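Sivthorpe Equipment Returns: Frequently Asked Questions

These answers cover the return of retired computers and storage from offices and small server rooms. They apply to collections booked through Sivthorpe and to deliveries made in person to the Prururen depot.

What can be returned?

Desktop towers, laptops, rack servers, loose drives, memory and expansion cards. Monitors are accepted if the glass is intact. Printers, toner and uninterruptible power supplies are not accepted under this scheme. Batteries fitted inside a laptop may stay where they are, but a swollen battery must be declared at booking and will be collected separately.

Is there a minimum quantity?

A collection needs at least 2 pallets or 40 individual items. Smaller quantities can be brought to the depot on a Tuesday. Staff will not unload vehicles, so bring a second person if anything is heavy.

How heavy can a pallet be?

The limit is 900 kg, including the pallet itself. Overweight pallets are refused at the kerb and the booking is charged in full. Rack servers should be laid flat, heaviest at the bottom, with card between layers. Towers can be stood upright if they are wrapped as a block.

Do machines need to be complete?

No. Units with missing memory, drives, coolers or side panels are accepted and graded as parts. Put any loose screws in a labelled bag or leave them out altogether. Do not tape them to a circuit board, as the adhesive is slow to remove and can lift small components.

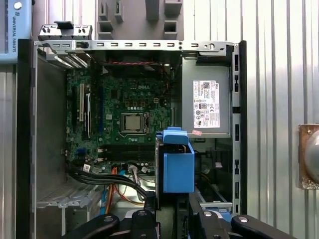

Grading is carried out after arrival. Grade A units go for resale, grade B units are repaired or used as donors, and grade C units are sent for material recovery. The grade given is final once the returns statement has been issued.

Should I remove the drives first?

This is your decision. If your own policy says that drives must not leave the building, take them out and note "no storage" against each asset tag. If drives are left in, they are logged by serial number on arrival and linked to the parent machine in Dahlgren, the tracking system used for all returns.

Do I need to send the drive carriers?

Please do. A server returned without its carriers loses one grade, and replacements for older models are hard to source. If you have removed the drives for local destruction, refit the empty carriers before packing. Carriers that have been mixed between models should be boxed separately.
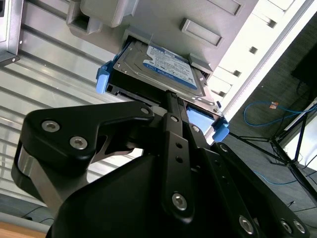 How is data erased?

Hard disks are overwritten across the full addressable area and then verified by a read pass. Solid state drives are erased using the command built into the drive's firmware, followed by a sample check. Any drive that fails either stage is shredded. Encrypted drives go through the same process - the presence of encryption does not shorten it.

When will I receive the erasure report?

Reports are released within 54 hours of the last drive in the batch being processed. The report lists the serial number, method, result and time of completion. It is supplied as a PDF and as a CSV file. Paper copies are not issued.

What happens if the asset list does not match?

The batch is held and a query is raised in Dahlgren. You can accept the depot's count or supply a corrected list. Batches on hold are not graded or erased. Most mismatches come from loose drives entered under the tag of the machine they came out of.

Can I cancel a collection?

Yes, up to 4 pm on the working day before. Later cancellations are charged at the full rate.

Who handles material recovery?

Grade C material is sent to Wistska for shredding and sorting. The transfer note number appears on the last page of your returns statement.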